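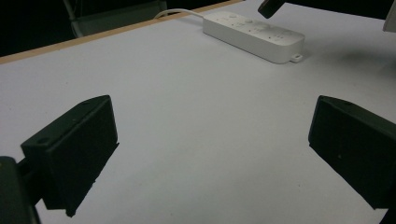 ABOUT US / WHO WE ARE

Unstead Surfacing makes and refinishes work surfaces for kitchens, school labs, clinics and small shops. The company was formed in April 2018, when Azlan Entili and Estrella Escobedo merged a cabinet business with a coatings workshop on Ochoa Street. Both lines of work now run from the same building.

What we do

New tops are cut to measured drawings supplied by the customer or taken on site by our staff. The maximum single length is 11 feet. Longer runs are joined on site and the seam position is marked on the drawing before cutting. Edges are square unless an eased or beveled profile is ordered.

Refinishing covers scratches, stains, dull areas and small chips. Burned or swollen tops are normally replaced. Coated pieces cure for 72 hours before they leave the building.

Product lines

Zelon is our standard matte range, stocked in white and two grays. Nalach is the heavier range for labs and workshops and is made to order only. Samples of both can be mailed within the state.

People

Azlan Entili runs measuring, cutting and installation. Estrella Escobedo is responsible for coatings, color matching and the sample library, which holds 368 finishes.

Service area

We install within 200 miles of the workshop. Outside that distance, tops are crated and shipped for fitting by a local contractor. Quotes are in writing and remain valid through the end of the following month.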